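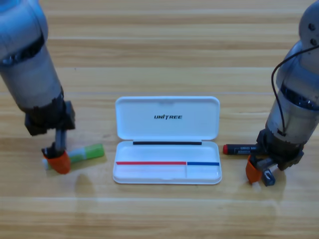
Pen case open, glue stick and marker on either side of it.

About Sallora

Sallora is a small supply company in Ostville. We put together filled pencil cases for schools, after-school programs and offices. Customers tell us what they want inside, and we send the cases out packed and ready to hand over.

The company was started by Ferhat Dursun and Arturo Gentile in a rented room over a print shop on Derau Street. Their first order was 30 cases for one elementary school. We have since moved downstairs and now supply 41 schools in the county. There are 11 of us, counting the two drivers.

What we pack

Most orders are built from a short list: markers, pencils, glue sticks, erasers, sharpeners and a six-inch ruler. We keep 105 items in stock, and a school can swap any of them in or out. Teachers of younger grades usually ask for the glue stick and skip the sharpener. Offices mostly want markers.

We can also pack cases that a customer already owns. Send them to us empty, with a list, and we fill them and return them in the same cartons.

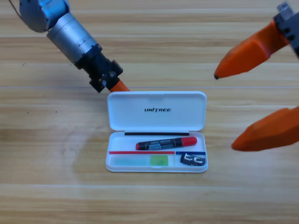

A case with the red-capped marker in the upper part of the tray.

How we work

Every new layout is tried by hand before we quote on it. Yavuz Keskin lays the items out next to the case and works out where each one goes. Long items are placed first. If the lid will not close flat, he changes the layout or calls the customer about a smaller item.

Once a layout is approved, we keep a sample on the shelf with the order number taped underneath - reorders are packed to match it. İlker Saraç checks finished cartons against the sample before they are sealed.

Orders and visits

Kamil Hrnčiar handles orders and school accounts. The busiest stretch is summer, so please send back-to-school lists early. Office orders for the new year should reach us in November.

The front counter opens at 8:30 a.m. and closes at 4 p.m. Samples can be picked up there, and parking is behind the building.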